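Josutham handheld gripper set: desk tidying recordings
README and fault notes
Last revised 18 December 2025

Hello, and thank you for picking up this set. Please read the part on finger pads before you train anything on it, even if you skip the rest. We lost the better part of a fortnight to this fault and would much prefer that you didn't.

What is in the set

There are 191 recordings of people tidying a desk with a pair of handheld grippers, one in each hand. The objects are ordinary ones: books, flat boards, things that go into and come out of a plastic basket. Each recording sits in its own folder, with the video from both grippers, the finger opening over time and a plain text note written by whoever was at the desk. The notes vary a good deal. Some run to a page and some say "fine".

The grippers are the Skodard pattern with printed fingers and a rubbery pad stuck to the inner face of each. We recorded everything at our Odness room, on the same table, and the pads were bought in as ready-cut strips from Lorente.

What went wrong

In February we began to see books slipping during the upright lift. The operator would close the fingers, the opening reading would settle where it should, and then the book would sink a little or turn between the pads. At first we blamed the covers, as glossy card is slippery stuff, and then we blamed the readings, and one of us spent a long afternoon taking a perfectly healthy encoder to bits (sorry about that).

The trouble was the pads. They had started to lift at the top edge, and once an edge lifts it catches on the next object and tears a bit further. A torn pad still closes to nearly the same opening, so the logged numbers look healthy while the grip itself is poor. Flat boards make it worse - you have to scrape the fingertips along the table to get under them, and that drags on exactly the edge that was already loose.
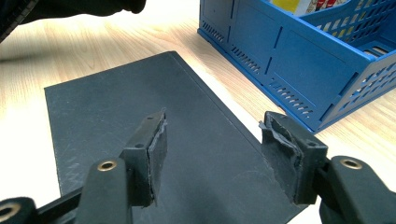
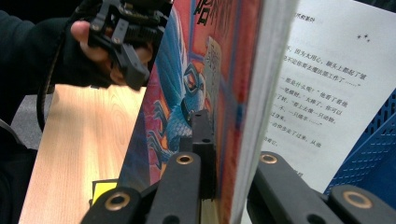 First picture: both pads worn, the right one torn and curled at its top edge. Second picture: a book held upright near its bottom edge, with the other gripper hovering beside it.

Which recordings are affected

We went back through the whole set and marked 53 recordings as "pad_suspect" in the index file. A mark means that a torn or lifting pad can be seen in the video, or that the note mentions slipping. It doesn't mean the recording is useless! Plenty of them finish the task quite happily, and if you are studying how people recover from a poor grip they may be the most interesting ones here. If you want clean grasps only, leave them out.

Please don't use the finger opening by itself to decide whether a grasp held. We tried that, and it missed up to 10 slips that were plain to see on video.

What we do now

Look at all the pads before each session, under a good light, with the fingers fully open. Run a thumbnail along the top edge. If it lifts, change the pad, and change its partner on the opposite finger as well, or the two sides will grip differently and the book will twist.

Clean the finger face with alcohol and let it dry before sticking the new pad down. Leave it clamped overnight. We skipped the clamping on 2 occasions and had to redo both.

Write the pad change in the session note. We were poor at this early on, so for the older recordings there is no reliable way of telling how long a pad had been in use.

Known gaps

The "pad_suspect" marks were made by eye, and the inner faces are often hidden once the fingers have closed on something, so a few bad pads have probably got past us. If you find one, send the folder name and a rough time in the video and we will add it to the index.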